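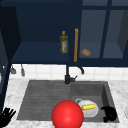 A simulated kitchen task area, with an olive oil bottle on an open shelf beside a glass-paneled cabinet door and a mug and an ear of corn in the sink basin.

Kirkow Practice for Simulated Household Tasks

The Kirkow Practice is a set of written rules for building, running and reporting household robot tests in simulation. It is named after the town where its first draft was agreed on, and it covers kitchens, laundry rooms and storage spaces. The current edition was released on 19 June 2019 and runs to 34 rules.

Background

Early simulated kitchens were wonderfully varied, and that made their results very hard to compare. Two groups could both report success at putting a mug in a cabinet while using different mugs, different cabinets and different ideas of what "in" meant. Lilla Bognár of the Dobos laboratory proposed a shared rulebook, and Rhea Mercado wrote most of the sections on scoring. Vidgate, a small simulation software firm, supplied the first checking tool.

Scene rules

Every scene must be reproducible from a stored seed. Objects may be placed in awkward ways, and the practice warmly encourages it: a mug lying on its side in a sink basin, with an ear of corn across it, is a far richer grasping problem than a mug upright on a bare counter. What is not allowed is overlap. Two solid bodies may touch, but their shapes may not pass through each other when the run begins.

Objects unrelated to the task should be left in the scene. Doors and drawers must have stated joint limits, and a glass door is treated as solid for contact even though a camera can see through it.

Scoring

A run counts as a success only if the goal state holds for 81 consecutive simulation steps after the robot lets go. This is the best-loved part of the text – and the most argued over – as it rules out the bottle that stands on the shelf for an instant and then topples. Time limits are set per task, with 2000 steps as the default.

Failed runs must be kept and published along with the successful ones. Dropped objects, hard contact with glass and joint limit violations are logged under separate codes.

Reference set

The Drusar set is the companion collection of scenes, 2853 in all. A group claiming to follow the practice must report results on the full set, with no scene removed after testing starts. Corrections are gathered through the year and issued each July.

See also

Robot safety
Physics engine
Benchmark (computing)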